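Section 4. Choosing and Setting Up a First Chore

4.1 What to expect before you start

Many customers of Valtell ask us the same thing in the first call: can the arms do the chore yet, or must a person stand beside them? The answer depends on the chore. With the current release, the two-arm station can pick boxed groceries from a table and put them on a shelf, if the boxes are firm and stand upright. It cannot yet fold a shirt in a way you would accept in your own closet. Washing dishes is not supported at all.

Please read this section before you promise a result to your manager or to your family. The arms are slow. A person fills a small shelf in 2 minutes. In our trial at the Grilbridge workshop, the station needed 18 minutes for the same shelf, and a person had to help it one time.

4.2 Chores by readiness

Ready for daily use with supervision: moving boxed food from table to shelf, turning a box so the front side looks out, clearing a shelf back to the table.

Ready for trial only: bags of rice or flour, cans, boxes that are already opened.

Not ready: glass jars, eggs, fresh fruit, anything wet, all laundry.

Note: The Kuzmenko soft fingers improve the result with bags, but they make the grip on thin boxes weaker. Do not mix the two kinds of fingers on one station. The software reads only one finger setting at a time.

4.3 Preparing the shelf and the table

1. Put the shelf frame on the table and check that it does not rock.

2. Tighten the bolts on the front bar by hand, then a quarter turn more with the wrench. A loose bar moves when an arm touches it, and after this all saved positions are wrong.

3. Enter the shelf name in the Banonus software exactly as it is written on the label of your shelf. Capital letters and brackets matter. The software does not read the label for you.

4. Place the boxes upright, with a gap of two fingers between them. The gripper must go down on both sides of a box.

5. Move all cables behind the arms. Lift each arm by hand through its full path and look where the cable goes.

Caution: Keep your hands and face outside the reach of the arms when the green lamp is on. The arms stop when they meet a strong force, but a finger between a gripper and a metal bar is not always a strong force.

4.4 First run

1. Press Home and wait until both arms are at rest.

2. Select "Shelf, boxed goods" and set the speed to Low.

3. Press Start. Stay close to the stop button during the complete first run.
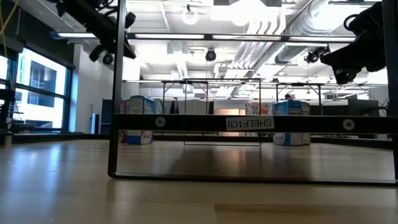 4. If an arm waits longer than ten seconds above a box, press Pause. Turn the box a little and press Continue. Do not pull the box out of the gripper.

5. When the run is finished, write the number of helps in the log. One help is each time you touched a box, an arm or the shelf.

Repeat the run on the same shelf until you have three runs in a row without help. Only then change the speed to Normal — we know this is boring, but customers who skip it usually call us in the same week.

4.5 How to judge the result

The long test for this release had 2,000 picks. In 431 of them a person had to help, most often with shiny boxes or with a box that leaned on its neighbor. For a shop this is too many if one worker looks after one station. It can be acceptable if the worker has other tasks in the same room and can come when the station calls.

For a home kitchen, our opinion is that it is too early. Putting away the groceries yourself is still faster, and you do not need to clear the table first.

Questions about this section go to Sibusiso Steyn, station support. Please include your log and the finger type.

Section last changed: 2026-04-08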